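3.2 Cabling and furniture in shared study rooms

Students at Brasstead told us, with real feeling, that wired seats matter! Of 300 survey replies, 24 asked for more network ports.
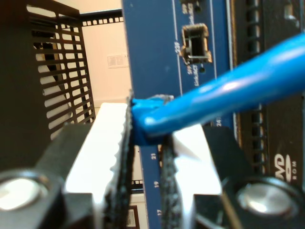

Demand peaked in February – exam season – when the Tikach reading room filled by noon. Ignacio and Lumanlan found the same pattern.
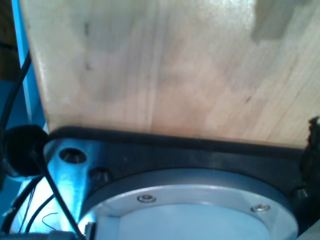 Desk surfaces drew warm comments too, and pale wood was a clear favorite.

Figure 3. A blue Ethernet cable (first panel) and a light wooden board (second panel).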